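Kollska Queen Platform Bed: a review after one winter
Posted May 16, 2025

I bought the Kollska because my old bed had started making a noise like a gate in a western, and because it was on sale for $909 down from a price I suspect it never sold for. Delivery was two boxes. The driver looked at the stairs, looked at me, and left both in the lobby.

Assembly is a two-person job according to the booklet, which shows two cheerful figures with no necks. My second figure was Kwok-wai Hsieh from upstairs, who owns a proper ratchet and has opinions about people who don't. The supplied hex key is the usual bent toothpick. We had 36 bolts to get through, all in one bag, in two lengths that differ by about the thickness of a coin. Lay them out on a towel first. We did not, and one side rail had to come off again while the neighbours below enjoyed the percussion.

The slats are the good part. They sit in rubber cups, they haven't wandered, and the whole thing is silent, even when I flop onto it like a dropped duffle bag. The centre leg adjusts, so it coped with a floor that slopes toward the window.

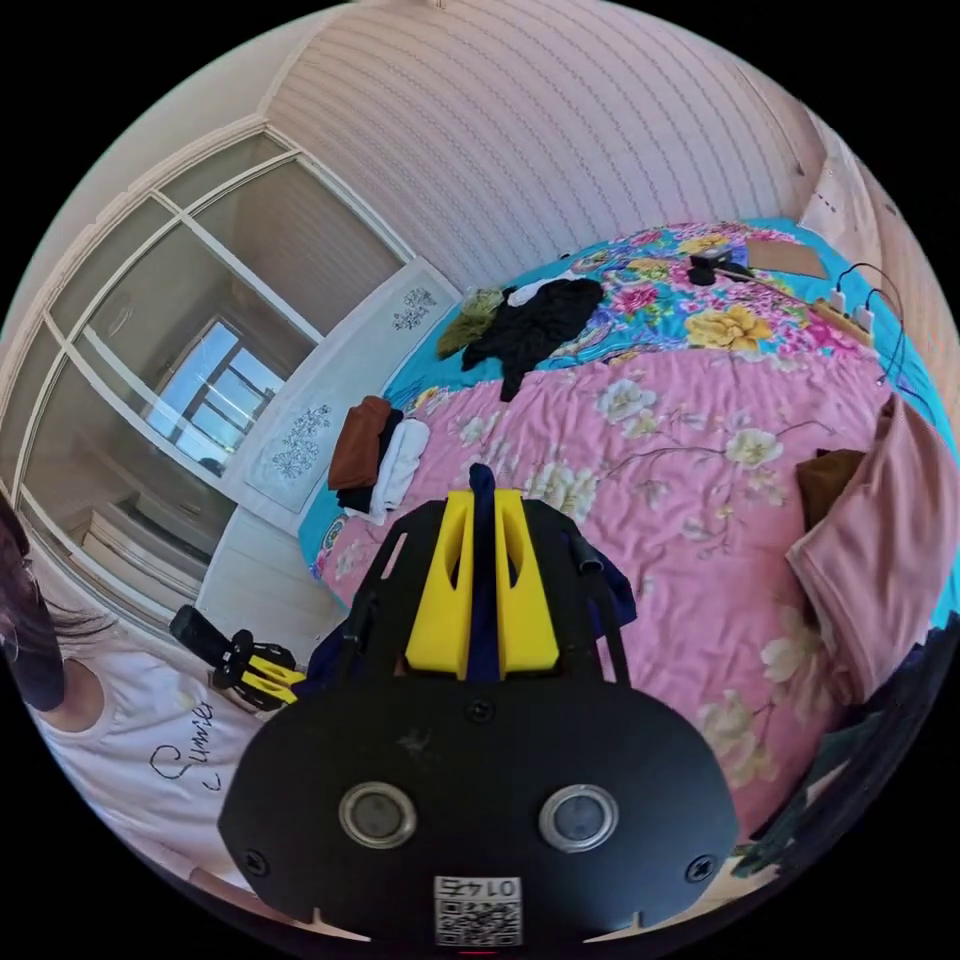 Size is where I'd urge caution. The Kollska runs a fair bit wider than the mattress thanks to a decorative lip all the way around, and the lip has introduced itself to both my shins. The product page gives the mattress size in large type and the outside size in a grey footnote. Measure the room, then measure again with the doors open. A big bed and a tall set of glass doors, white-framed or any other colour, make for a lot of sidling, and you don't want to discover this with a laundry basket in your arms. Marama Tomoana, who has the same bed in the next building over, gave up on her night table entirely and keeps her book on the lip. So it does have a use.

Changing the sheets is fine on the near side and an expedition on the far one. The lip also catches fitted sheets at the corners, so buy deep ones.

I looked at the Brovard before this. Nicer headboard, $1828, and the one in the showroom creaked when I leaned on it. For half the money I'll take quiet and bruised.

Four stars. The missing one is for the lip. I've emailed them about the spare bolt they promised and have been told to expect it in June.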